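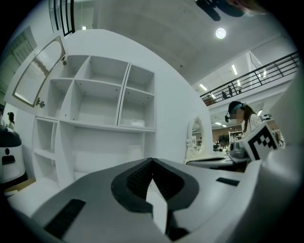 Estantería blanca con el lateral derecho redondeado y seis huecos abiertos en la parte superior.

Cladora busca personal de ventas y montaje para su tienda de muebles

Cladora vende mobiliario para vivienda y pequeña oficina. Trabajamos con tres colecciones propias: Flenell (almacenaje y estanterías), Tully (dormitorio) y Pruso (mesas y sillas). La tienda tiene 600 metros cuadrados de exposición y un almacén anexo en el mismo edificio. En septiembre ampliamos el horario de apertura y necesitamos reforzar el equipo antes de esa fecha.

Puestos que se ofrecen

Asesor o asesora de ventas – 2 plazas

Funciones:
Atender al público en la exposición y por teléfono.
Tomar medidas sobre plano y preparar presupuestos.
Hacer el seguimiento de los pedidos hasta la entrega e informar al cliente de los plazos.
Mantener ordenada la zona asignada y cambiar etiquetas de precio cuando haya tarifa nueva.

Requisitos:
Bachillerato o ciclo formativo de grado medio.
Un año de experiencia de cara al público, no necesariamente en muebles.
Manejo de hoja de cálculo y correo electrónico. El programa de presupuestos se enseña en la tienda.
Se valorará formación en interiorismo o conocimientos de francés o inglés.

Montador o montadora – 1 plaza

Funciones:
Montar muebles en el domicilio del cliente y en la exposición.
Revisar el material antes de la carga y anotar las incidencias en el parte de entrega.
Fijar a pared los muebles altos. Es obligatorio en toda la serie Flenell 229, también cuando el cliente pide dejarlos sueltos.
Retirar embalajes y llevarlos al punto de reciclaje.

Requisitos:
Permiso de conducir B en vigor.
Experiencia en montaje o en carpintería. No se exige titulación.
Capacidad para mover cargas con los medios auxiliares que facilita la empresa.

Condiciones

Los contratos de ventas son de 20 horas semanales, en turno de mañana o de tarde a elegir según disponibilidad de ambas personas. Se trabaja un sábado de cada dos. El contrato de montaje es a jornada completa, de lunes a viernes, con furgoneta y herramienta de la empresa. Los desplazamientos fuera de la provincia son poco frecuentes y se pagan aparte.

En todos los casos el contrato es indefinido, con el periodo de prueba que marca el convenio. El salario es el del convenio de comercio del mueble; en ventas se añade una comisión mensual sobre pedidos cobrados. El personal tiene descuento en las tres colecciones a partir del cuarto mes.

La formación inicial dura 3 semanas y es retribuida. La primera se hace en el almacén, también para quienes entran en ventas. Conviene conocer los bultos, las referencias y los herrajes antes de atender a nadie.

Cómo presentarse

Enviar currículum por el formulario de empleo de nuestra web o entregarlo en el mostrador de atención al cliente, en horario de tienda. Hay que indicar el puesto y, en el caso de ventas, el turno preferido. No hace falta carta de presentación ni fotografía. Las candidaturas sin puesto indicado no entran en el proceso.

Las entrevistas son individuales. Para montaje hay además una prueba práctica: montar una cómoda Tully con sus instrucciones y colocar las guías de los cajones. Para ventas se pide preparar un presupuesto a partir de un plano sencillo que damos en el momento.

Contestamos a todas las candidaturas por correo electrónico, también a las descartadas. Los currículums se guardan un año, salvo que la persona pida que se borren antes.

Oferta publicada el miércoles, 11 de marzo de 2020. Permanecerá abierta hasta cubrir las plazas.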